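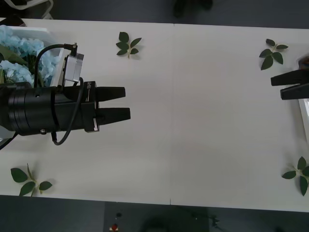
Figure 2. Décor de bordure sur plateau blanc : quatre brins de feuillage près des angles et des bords, hortensias bleu pâle dans un contenant blanc.

4. Ce que mesure l'effet de bordure

4.1. Un résultat souvent cité, rarement examiné

La littérature sur l'aménagement des tables tient pour acquis qu'un décor végétal repoussé vers la périphérie du plateau « ouvre » la surface et la fait paraître plus grande. L'affirmation remonte, pour l'essentiel, à l'étude Brurkstead, qui a fait juger 48 compositions florales par 30 participants. On la retrouve depuis dans des guides de décoration, des mémoires d'étudiants et au moins un argumentaire commercial, presque toujours sans les réserves que les auteurs avaient eux-mêmes placées en note.

Nous avons voulu savoir ce qui, dans cet effet, revient au décor et ce qui revient à la table. La question peut sembler pointilleuse. Elle le devient moins lorsqu'on relit le protocole : la condition « bordure » y était présentée sur un plateau clair et la condition « centre » sur un plateau teinté. Les deux facteurs sont donc confondus, et aucune analyse a posteriori ne permet de les séparer. Que la différence entre conditions soit significative n'y change rien.

4.2. La composition de la figure 2

La composition retenue pour la discussion appartient à la série Orkembridge. Elle est dépouillée, ce qui en fait un cas favorable à l'hypothèse : s'il existe un effet de bordure, on devrait le trouver là. Les brins sont posés à plat. Les hortensias, placés à l'angle supérieur gauche, forment la seule masse florale, et leur bleu pâle contraste peu avec le blanc de leur contenant et du plateau.

Peut-on parler de symétrie ? La grille Vekwood, que nous avons utilisée faute de mieux, classe cette disposition parmi les décors « équilibrés » au motif que le feuillage est réparti sur le pourtour. Nous sommes réservés sur ce classement. La grille compte les éléments par zone sans tenir compte de leur volume, si bien qu'un brin isolé y pèse autant qu'un bouquet. Un observateur non prévenu dirait sans doute que l'ensemble penche vers les fleurs, et les commentaires libres de notre panel vont dans ce sens.

Reste le joint. Le plateau est fait de deux panneaux, séparés près du milieu par une mince ligne verticale. Aucun des travaux que nous avons consultés ne traite ce type de détail comme une variable. Or une ligne fine sur un fond blanc peut suffire à fournir un repère, et un repère modifie l'estimation d'une largeur. Dans les commentaires libres, le joint est mentionné plus souvent que les feuilles. Nous n'en tirons pas de conclusion ferme, la consigne ayant pu inciter les participants à chercher des divisions.

4.3. Le poids du fond

Les bandes de sol gris foncé visibles au-dessus et au-dessous de la table posent un problème du même ordre. Un plateau blanc sur un sol sombre se détache fortement, avec ou sans décor. Insaurralde, qui a rassemblé jusqu'à 2000 jugements de surface sur des tables de tous types, propose de corriger les scores selon le contraste entre plateau et sol. La correction est séduisante. Elle suppose toutefois une relation linéaire que rien, dans les données publiées, ne vient établir, et elle a été ajustée sur des intérieurs domestiques dont l'éclairage n'était pas contrôlé.

Appliquée à notre série, cette correction réduit l'écart entre les conditions « bordure » et « centre » sans l'annuler. Nous rapportons les deux valeurs en annexe et laissons le lecteur juger. Il serait imprudent de présenter la valeur corrigée comme la bonne : elle est plus faible, donc plus conforme à notre scepticisme initial, et c'est une raison supplémentaire de s'en méfier.

4.4. Portée et limites

Le vocabulaire du domaine appelle enfin une remarque. Dire d'une table qu'elle est « aérée » ou qu'elle « respire » revient à décrire une impression du décorateur, et les échelles en usage reprennent ces mots tels quels dans leurs intitulés. Des participants à qui l'on demande si un décor de bordure est aéré répondent volontiers que oui. Interrogés sur la largeur du plateau, ils hésitent, se contredisent d'une passation à l'autre et justifient peu leurs réponses.

Nous retenons donc une version faible de l'hypothèse : un feuillage discret, disposé vers les bords d'un plateau clair, est associé à un jugement favorable. L'idée que la surface soit perçue comme plus grande demande un plan croisant la teinte du plateau, celle du sol et la présence d'un joint, ce que ni l'étude Brurkstead ni la nôtre n'ont réalisé. La section suivante examine les compositions à décor central, pour lesquelles nos données sont plus nombreuses mais aussi plus dispersées.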